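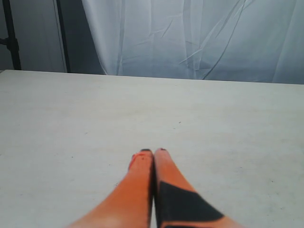
Qiuyue Zhong writes that the Alton 2 took a piezo violin and an upright bass through a whole run of club dates without an outboard preamp, and that the only setting she changed between rooms was the polarity on the bass channel. She would like the pad switch to be harder to knock with a cable. The switch has been recessed on units with the gray faceplate.

Clellell Alton 2
Two-channel active DI and instrument preamp
Order code 2671

The Alton 2 converts two unbalanced instrument signals to two balanced microphone-level outputs. It is intended for acoustic instruments with passive piezo pickups, electric bass, and keyboards, on stage or in a studio. The channels are electrically identical and share only the power supply and the chassis. Either can be used alone.

Input stage

Each channel has a discrete JFET input with a selectable impedance of 1 megohm or 10 megohms. The higher setting is for passive piezo pickups, which lose low end when loaded by a standard line or instrument input. The lower setting is correct for magnetic pickups, active instruments and keyboards. Leaving a magnetic pickup on the high setting does no damage, but the top end may sound brittle and the cable will pick up more handling noise.

A pad of 20 dB precedes the gain stage. Use it for keyboards, drum machines, and active basses with a hot preamp. The clip indicator reads after the pad and after the gain control, so it will show an overload in the Alton 2 itself. It does not show an overload in the mixing console.

Gain and filter

Gain is continuously variable from unity to 20 dB. The control has a center detent. The high-pass filter on each channel is a second-order type with three positions: off, 40 Hz and 80 Hz. For upright bass with a bridge pickup the 40 Hz position removes most footfall and stage rumble. The 80 Hz position is meant for violin, mandolin and guitar.

Polarity reverse is provided on each channel and affects the balanced output only. The thru jack is not changed. If an instrument amplifier is fed from the thru jack and stands close to the player, try both polarity positions at performance level and keep the one with less low-frequency feedback.

Outputs

The balanced outputs are transformer-coupled, using the Belhaj nickel-core transformer wound for this model. The transformer isolates the stage ground from the console ground. A ground lift switch disconnects pin 1 at the output. With the unit running on phantom power, the lift is made through a resistor and capacitor so that the supply return is maintained.

The thru jacks are wired directly to the input jacks ahead of all active circuitry. They pass signal with the unit unpowered. Anything connected to a thru jack will load the pickup, so a piezo source with an amplifier on the thru jack is limited by the input impedance of that amplifier, whatever the position of the impedance switch.

Power

The Alton 2 runs on 48 V phantom power from either output or from both. When both are present, current is shared. If one line is lost during a performance, the other will carry both channels with a reduction in maximum output level of less than 2 dB. There is no battery compartment and no socket for an external adapter. Users who need battery operation should look at the single-channel Alton.

Mute the console channels before applying or removing phantom power. The output relay holds for three seconds at power-up, and it opens immediately when the supply falls.

Specifications

Channels: 2
Input connectors: 1/4 inch TS, locking
Thru connectors: 1/4 inch TS
Output connectors: XLR male, pin 2 hot
Input impedance: 1 megohm or 10 megohms, switchable
Output impedance: 300 ohms
Frequency response: 15 Hz to 40 kHz, within 1 dB, filter off
Maximum input level, pad in: +28 dBu
Power: 48 V phantom
Chassis: folded steel, powder-coated
Weight: 546 g

The weight is for the unit with rubber feet fitted and without the mounting plate.

Connecting to older consoles

The output impedance is higher than that of many active boxes because of the transformer ratio. Modern microphone inputs present 1.5 kilohms or more and are not affected. Some older consoles with transformer inputs present 600 ohms or less. Level will be lower into these inputs, and the low end may roll off slightly earlier. Raise the gain on the Alton 2 before raising it at the console.

Passive splitters are acceptable. Phantom power must come from the side of the splitter with the direct connection. If the isolated side is the only one supplying phantom, the unit will not start.

Mounting

Four threaded inserts on the underside accept the Dredetti pedalboard plate or the Dredetti half-rack tray. Both are sold separately and come with screws. Do not use longer screws than those supplied. The circuit board sits directly above the inserts.

The unit produces very little heat and needs no ventilation gap. Keep the transformer end away from power supplies with large mains transformers. If hum is heard with the instrument volume turned down and the ground lift has no effect, rotate the box a quarter turn and listen again.

Included

Alton 2 unit
Four rubber feet, not fitted
Printed quick guide with block diagram
Drawstring bag

Service

The input jacks, XLR connectors and toggle switches are mounted on separate boards and can be replaced individually. Schematics are sent to repair shops on request. Cheuk-hei Wan handles bench repairs and spare parts. Please give the serial number from the underside label and say which channel is affected. Units returned without a fault description are tested to the published specification and sent back.

Earlier units

Units with a black faceplate have a filter with two positions, off and 80 Hz. The filter board can be exchanged for the current type, and the work includes a new faceplate. Black-faceplate units with the exchanged board meet all figures listed on this page. The knobs are the same in both versions. Stock of the exchange board is expected again in January.

We use cookies to remember your cart and to measure visits to our pages. Accept all | Necessary only | Cookie settings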